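[tabletop-arms] Re: Lenik two-arm kit, anyone tried it?

From: a list member in the Sestero workshop
Sent: Thursday, 9:40 pm

On Thursday morning another subscriber wrote:

> We have a small budget for a bench setup and I keep coming back to the
> Lenik two-arm kit. The sales page is all glamour shots. Has anybody
> here put one together and given it an ordinary job, like packing
> things? I'd like to know about the cables, the grippers and how much
> fiddling it needs. The other one on my list is the Umau, but that comes
> as a single arm and you buy the second one separately.
>
> Also, does the wrist camera earn its keep or can I skip it?

Yes! We've had ours up for 3 weeks and I've been hoping someone would ask.

The job we gave it is packing snacks into a paper bag. It sounds like nothing, but it's a great test. The bag is soft, half the wrappers are shiny, and no two packets sit on the table the same way. One arm can work near the bag while the other deals with whatever is farther over, so you get to use both of them properly.

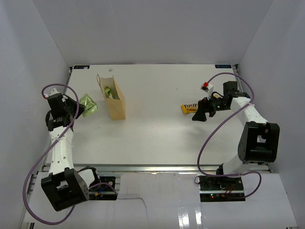 Left gripper at the green packet, right gripper at the M&M's, bag standing between the arms.

Building it took two of us most of a weekend. The arms themselves go together fast and the instructions are good (there's one step where the left and right wrist parts look the same and aren't, so lay them out before you start). The front rail was the slow part. Get it square before you tighten anything, or you'll be redoing both bases like we did.

On cables: the purple ones are long, and you want them long. My first instinct was to tie everything down tight against the links, and the wrist hit the end of its slack right away. Now we leave a big lazy loop at the top and clip it farther down. It looks a bit wild but I've stopped noticing.

We also closed the table in with plain pale walls on three sides and put white panels along the front. Cheap, and I'd do it again on day one. Our workshop has people walking past all day long, and I didn't want any of that behind the table. 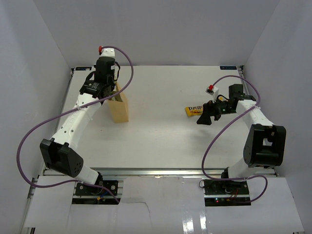
Left gripper over the mouth of the bag. The M&M's packet is on the table beside the right one.

The grippers are my favorite thing in the box. They're simple, and the fingers come off with a few screws. We ran 40 tries with a mix of packets and 30 went in cleanly. Most of the misses were at the bag, where a packet caught on the rim and folded it over. Picking things up off the table was much better than I expected for a kit at this price. Flat packets are harder than puffy ones, so slow the last bit of the approach way down.

Now, the wrist camera. Get it. I was ready to tell you to skip it, and then we spent an evening going back through the wrist views and I changed my mind completely.

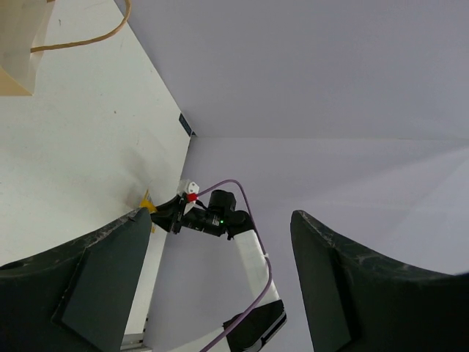
From the fixed camera I can tell that a gripper is near a packet, but I often can't tell whether the fingertips will land on the wrapper or on bare table. Up close you can sort that out, and you also get to see what the other arm is up to, which has saved us from a couple of bumps. The downside is that the fingers take up a lot of the picture. Try a few mounting angles before you settle on one.

Things I'd grumble about: the fingertips scuff fast, the spare set costs more than it should, and the power leads at the base could be neater. Support took 4 days to answer my first email, though the answer was a good one and they sent the missing clips without a fuss.

I can't say much about the Umau. I've only had a short go on one, at the Triệu open evening, and it felt smoother than ours but we weren't picking anything up with it. If someone here owns a pair, please chime in, I'd love to compare numbers on the same snacks.

Happy to send you our parts list and the wall measurements. If you can get to Sestero, come by any evening and drive it yourself, and bring the most awkward packet you can find!

--
To leave this list, send a blank message with "unsubscribe" as the subject.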